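Trays, Liners and Small Things: Notes for Session 4
Setting Out and Putting Away, evening course, Mollitmont
Tutor: Sanaa El Sherbiny
Notes revised 2023-04-23

Welcome back! Last session was drawers, and I know a few of you went home and emptied every single one (I saw the photos, well done, and I'm sorry about your weekend). This session is my favourite of the whole course, because it's trays. I could talk about trays until they lock the building.

Bring with you: one tray from home, any sort, and the small things that usually live on it. Don't tidy it first. If you haven't got a tray, bring a baking sheet or a box lid and we'll manage very well with that.

1. What a tray does

Put a bunch of keys on a bare table and it looks like something left behind. Put the same keys in a shallow dish and they look as if they live there. Nothing has moved more than a hand's width, and yet the table reads as tidy. The rim is doing the work. It draws a line round the things and says where they stop.

A tray also lets you move a whole group in one go. This matters most on tables that have two jobs, and nearly all of ours do. Breakfast, then homework, then sewing, then supper. If each job has its tray, changing over takes one trip to the shelf and one trip back.

And a tray has a size! It fills up. A tabletop fills up too, but so slowly that you don't notice until you're eating off your knees.

2. The parts

Words we'll use in class, so that we all mean the same thing:

Floor: the flat inside, where things sit.
Rim: the raised edge. Low rims are easy to reach over, high rims stop things rolling away.
Corner: square or rounded. Rounded ones wipe clean in a single sweep. Square ones collect crumbs, pins and those tiny curls of pencil shaving.
Liner: anything laid on the floor of the tray. Felt, cork, rubber matting, a folded tea towel, a bit of old tablecloth.
Footprint: how much table the tray takes up, rim included. Measure this one. Everybody measures the floor and then finds the tray won't go on the shelf.

3. Liners

Please don't skip the liner. I know it seems fussy. A bare tray with a shiny floor is noisy, and small hard things slide to one end as soon as you lift it. A liner holds them still and quietens everything down. It also gives you a plain colour to look against, and for anyone whose eyesight isn't what it was, that can be the difference between finding the thing and patting about for it.

Cutting a liner, the way we'll do it in class:

Turn the tray over on a sheet of newspaper and draw round it.
Cut the shape out, then trim it down a little at a time until it drops into the floor without buckling at the sides. With sloping rims you'll be surprised how much has to come off.
Round the corners with a coin. A teaspoon bowl also works.
Lay the paper on your liner material, pin or tape it, and cut.
Keep the paper pattern and write the name of the tray on it.

It's fine if the liner doesn't reach every edge. A small gap all round makes it easier to lift out and shake over the sink. Cork wants a sharp blade and several light strokes. Felt wants good scissors and no hurry. Rubber matting cuts with anything.

4. Colour

This is where people get excited, and so they should.

Dark floor, bright object. Light floor, dark object. That's the whole rule and it will take you a long way. Red on black is about as clear as anything gets from across a room. Black buttons on a black liner, on the other hand, are a misery, as I discovered on the hall table in November with my coat half done up.

The rim can be any colour you love, so let yourself enjoy it. A strong rim on a pale table shows at a glance where the tray is. Purple, orange, bottle green, go on! Glossy rims catch the light along the edges and look wonderful on a plain surface, though they do show fingermarks. Matt ones forgive more.

What I'd steer you away from is a busy pattern on the floor of a tray that holds small things. Roses are lovely under a teapot. Under a spare screw or an earring back they're hopeless.

5. Placing things

Start with one object. Really, just one. Set it down in the tray and look at it. Move it off to one side and look again. Turn it so the long side runs away from you, then so it runs across. With a simple block shape you'll feel the difference straight away: running away from you it points somewhere, running across it sits like a little wall.

Then ask which hand will reach for it. A long thing is easiest to pick up by its sides, so you want clear space on both of them for finger and thumb. Pushed up against the rim, it has to be scrabbled for. Leave a finger's width at the least.

Put the second thing in only when the first is settled. Heavy things near the middle if the tray will be carried, and tall things at the back if it stays put. Most trays are happiest a bit emptier than you think. When you catch yourself stacking, you need a second tray or fewer things.

6. Where the tray goes on the table

Never with the rim hanging over the edge. A sleeve will find it.

A tray set square to the table looks calm and a tray set at an angle looks as if it's just been put down. Either may be what you want. On a round table, or one with rounded corners, don't try to tuck a tray right into the curve; bring it in until there's a decent strip of tabletop showing on all sides.

Keep cables off the tray and out of the path your arm takes to reach it. Lamps and phone chargers are the usual culprits. Run the lead along the back and down, and if it's too short for that, move the tray to the other end.

7. Class exercise (in pairs)

One of you takes the tray, the other takes the small things in a bag. The first person looks away while the second puts a single item in. Look back and point to it as fast as you can. Swap liners and do it again. Then try it with the big light off and just the window. You'll never choose a liner by catalogue photo again.

After that, carry your tray to the door and back. Listen. If it rattles, fix it, and carry it again.

We'll finish with the Civau table. For those who missed the first session, that's the long white one by the radiator, named after the café it came from. Everyone puts their tray on it and we all walk round and look. Last year this bit overran by half an hour and I didn't mind one bit.

8. For home, before next time

Choose one surface in your house. Clear it, wipe it, and put back one tray with one object in it. Leave it like that overnight. In the morning, add only what you missed.

Write down what you added and in what order. Three or four lines will do. Next session is shelves, and we'll use those lists to decide what earns a place at eye level, so do bring them.

Offcuts of felt and matting are in the Honderville cupboard, second shelf. Help yourselves, and if you take the last of a colour, tell me so I can get more. The Pisharody sheets on measuring are in the same place, in the green folder. Section 2 of those covers sloping rims much better than I do.

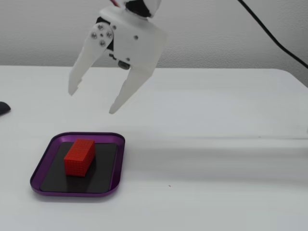 Fig. 1. Red block on a black liner, purple tray, white table.

Comments (4)

marguerite_t
Did the one-object exercise on the kitchen windowsill and it's still there, just the salt pig. My husband thinks we've been burgled.

Dev
Question about cork: mine curls up at one end after wiping. Should I glue it?

Sanaa El Sherbiny
Don't glue it, Dev! Take it out, dry it flat under a couple of heavy books, and next time wipe it with a barely damp cloth. If it still curls, turn it over and use the other face.

Bridie L.
Is the paper pattern meant to be the size of the floor or the rim? I drew round the outside and mine was enormous. Edit: sorry, just read step two properly.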